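## 3. Setting up your delegation's desk in Vuvari

I've run the Drilville trade talks on Vuvari twice now, so these are the steps I'd follow if I were starting again (and I've added the bits that caught me out!).

1. Sign in and pick **Member state** from the list, then choose your country. Observers have their own option further down.
2. Type in your delegation code. Ours was 304, and yours is in the letter from the host ministry.
3. Add your head of delegation first, then everyone else. I put Perihan Özkan in last once and she ended up seated with the interpreters.
4. Upload your opening statement as plain text. The limit is 900 words, and headings count.

**Note:** draft communiqués live in the Zaklow folder, and you can read them before your desk is approved but you can't comment.
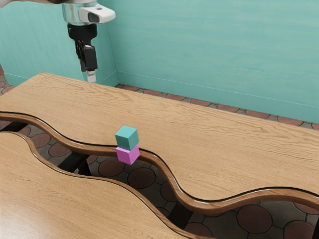 **Can I change our statement after I've sent it in?**
Until the host locks the agenda, you can replace it as often as you like from the **Papers** tab, and the older version stays in the history.

5. Open **Voting** and name up to three people who may vote for you. Save, then log out and back in, or the names won't show.

**Caution:** don't press **Withdraw** to get rid of a typo! It pulls your whole delegation out of the session, and I had to ring the Meinecke help desk on extension 861 to get us back in.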